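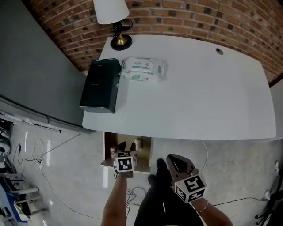 Prüfliste Arbeitsplätze und Nebenräume, Haus Widari

Halbjährliche Begehung, Stand April
Geprüfte Fläche: 973 m², Erdgeschoss und erstes Obergeschoss
Grundlage: interne Prüfanweisung Ultden, Teil Büro und Lager
Bewertung: i. O. = in Ordnung, M = Mangel, N = nicht geprüft

1. Flucht- und Rettungswege

1.1 Flure in voller Breite frei: M
Vor dem Kopierraum standen zwei Paletten mit Papier. Sie wurden noch während der Begehung ins Lager gebracht. Der Punkt bleibt bis zur Nachkontrolle offen.

1.2 Notausgänge von innen ohne Schlüssel zu öffnen: i. O.
Die Tür zum Hof klemmt leicht, geht aber mit normaler Kraft auf. Scharniere nachstellen.

1.3 Rettungszeichen beleuchtet: M
Leuchte über Treppe B ohne Funktion. Ersatz ist bei Nolano bestellt.

1.4 Flucht- und Rettungsplan aktuell: M
Der Plan im Obergeschoss zeigt noch die alte Trennwand. Neu zeichnen und an beiden Treppen aushängen.

2. Brandschutz

2.1 Feuerlöscher zugänglich, Plombe vorhanden: i. O.
Am Löscher neben der Teeküche hing eine Jacke. Bitte die Garderobe benutzen.

2.2 Brandschutztüren schließen selbsttätig: M
Tür zum Archiv war mit einem Holzkeil offen gehalten. Keil entfernt. Derselbe Befund wie beim letzten Mal - wenn die Tür im Alltag stört, muss eine Feststellanlage beantragt werden.

2.3 Brandlast im Archiv: i. O.
Eingelagert sind 2.769 Ordner. Der Abstand zwischen Regaloberkante und Decke beträgt an der engsten Stelle 500 mm und reicht aus.

3. Elektrische Betriebsmittel

3.1 Prüfplaketten gültig: M
Von 327 erfassten Geräten fehlt bei vieren die Plakette: Wasserkocher, zwei Ladegeräte, ein Heizlüfter. Der Heizlüfter ist privat und wurde außer Betrieb genommen.

3.2 Anschlussleitungen unbeschädigt, Verlegung ohne Stolperstellen: i. O.
Tischleuchten wurden mit geprüft, auch Fuß und Schirm auf festen Sitz. Leitungen sollen hinter dem Tisch liegen, nicht quer über die Arbeitsfläche.

3.3 Mehrfachsteckdosen nicht hintereinander gesteckt: M
Besprechungsraum Sastry, unter dem Tisch. Zusätzliche Wandsteckdose anfragen.

4. Arbeitsplätze

4.1 Tische standfest, Kanten ohne Schäden: i. O.

4.2 Beinraum frei: M
An zwei Plätzen stehen Kartons unter dem Tisch.

4.3 Bürostühle, Rollen passend zum Bodenbelag: M
Auf den harten Böden werden zum Teil noch Stühle mit harten Rollen verwendet. Weiche Rollen liegen im Lager und können getauscht werden.

4.4 Reinigung der Arbeitsflächen: i. O.
Für gemeinsam genutzte Plätze gilt weiterhin: nach der Nutzung abwischen, Tücher in den Restmüll. Keine Lösungsmittel am Platz aufbewahren.

5. Böden und Treppen

5.1 Bodenbelag eben und rutschhemmend: M
Fuge am Übergang zum Lager ausgebrochen, Tiefe etwa ein Finger. Bis zur Reparatur mit Klebeband markiert.

5.2 Handläufe fest: i. O.

5.3 Schmutzfangmatten liegen flach: i. O.
Matte am Haupteingang wellt sich an einer Ecke, noch vertretbar. Beim nächsten Tausch ansprechen.

6. Erste Hilfe

6.1 Verbandkasten vollständig: M
Im Kasten im Obergeschoss ist das Verfallsdatum der sterilen Kompressen überschritten. Nachfüllset bestellen. Der Kasten im Erdgeschoss ist vollständig.

6.2 Verbandbuch vorhanden: i. O.

6.3 Augenspülflasche im Lager: N
Der Schrank war abgeschlossen, Schlüssel nicht auffindbar. Wird am Montag nachgeholt.

7. Fristen

Punkte 1.3, 2.2 und 3.3 haben Vorrang und sind innerhalb von zwei Wochen zu erledigen. Alle anderen Mängel bis zur nächsten Begehung. Erledigte Punkte bitte mit Kürzel in der Liste am Empfang abzeichnen - eine mündliche Meldung genügt nicht.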